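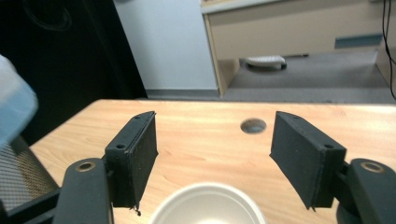 Grosstead lunch room gets its tables back

May 17, 2021

Good news for anybody who has been eating at their desk all spring — the lunch room on the second floor at Grosstead is open again! I went up at noon with my soup and got a seat right away, which never used to happen.

The tables came from Sustuswood, and they're the pale, honey-colored kind with a wood-grain top and a round cable hole, so you can run a charger up through it and keep your laptop going while you eat (guilty). A plain white bowl looks pretty nice on that color, I have to say. The old tables were dark brown and showed every crumb.

Ok-hee Kong picked them out after trying 3 other finishes, and she told me the light one won easily. "People wanted it to feel like a kitchen," she said. Amparo Calvo from the Cuesta office came over for the opening and is now asking for the same ones down there — they'll find out in August.

A few house rules. Bowls and cups go back on the shelf by the sink when you're done, washed please. Wipe your spot with the soft cloths and leave the scrubby pads for the pans. The room holds two lunch sittings, one at 11:30 and one at 12:30, and you don't have to sign up for either. Coffee is still downstairs until the new machine gets hooked up.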